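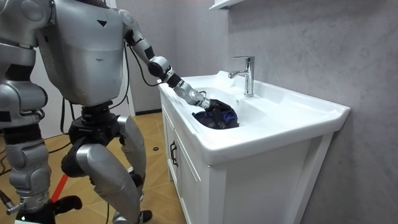
Cleaning and caring for your bathroom sink: frequently asked questions

These are the questions we get most often from people who rent or own one of the Jernero vanity units. If yours isn't covered, write to Nikola Živković at the service desk.

How often should I wipe out the basin?
Once a day is plenty for a bathroom used by one or two people. Families usually do better with a quick wipe in the morning and another at night. Toothpaste is much easier to get off before it sets.

What kind of cloth should I use?
Any soft cloth without a rough backing. Microfiber is fine, and so is an old cotton T-shirt cut into squares. Dark cloths can shed color the first few times they are used, so wash a new one by itself before it goes near the sink. Don't use the green side of a kitchen sponge.

Which cleaner is safe on ceramic?
Dish soap and warm water for everyday cleaning. For a soap ring that won't move, use a mild bathroom cleaner, leave it for the time given on the label, and rinse. Scouring powder will dull the glaze over the years. Never mix bleach with vinegar or with any other cleaner. 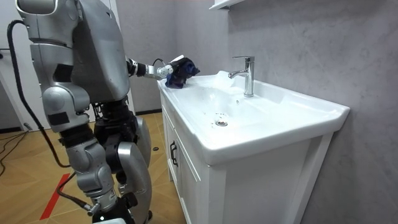 Drudby, June

We have updated the answers below after going through this spring's service requests. There were 307 of them, and 80 were about marks, smells or slow drains that could be handled at home.

Where do I start?
Take everything off the rim first: cups, soap, razors. Wipe the rim from the back to the front, then go around the inside of the bowl from the top down. Do the drain last and rinse the cloth when you are done. If you start with the drain you will spread whatever was sitting there.

Can I leave the cloth in the sink?
For a minute while you get something, yes. Overnight, no. A wet cloth left over the drain starts to smell and can leave a faint line on the glaze. Hang it up.

Does the outside of the cabinet need anything?
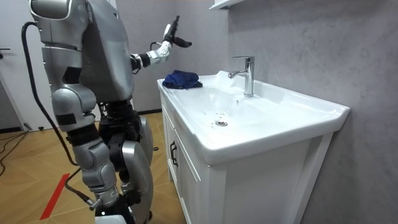

Cabinet fronts need a damp cloth once a week and a dry one right after. Wipe up drips under the lip of the basin as well, where water tends to sit. White vanities like this one show splashes and fingerprints sooner than the darker finishes, so you may find yourself doing the fronts more often. Keep spray cleaners off the edges of the doors. Spray onto the cloth instead.

How do I get rid of the chalky ring by the faucet?
That is limescale. Mix equal parts white vinegar and water, 100 ml of each, soak a paper towel in it and lay it over the ring. Lift it after 8 minutes, rinse well, and repeat if needed. Don't use this on natural stone tops or on brass.

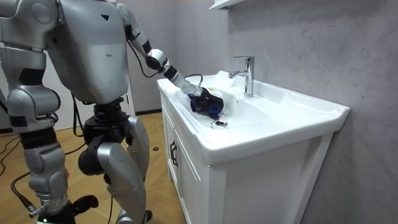
Dark blue cloth in the basin, to the left of the single-lever faucet.

How do I clean the stopper?
On most units it lifts or unscrews by hand. Turn the water off, take it out, and clean the stem with an old toothbrush and dish soap. Check for hair just inside the opening. If the stopper won't come out, don't force it with pliers. Chrome scratches easily.

There is a gray mark in the bowl. Is it a crack?
Usually it is metal rubbed off a ring or a can. A little baking soda paste on a damp cloth takes it off. If you can feel the mark with a fingernail, send a photo to Nevzat Ertürk in repairs and stop using the sink until you hear back.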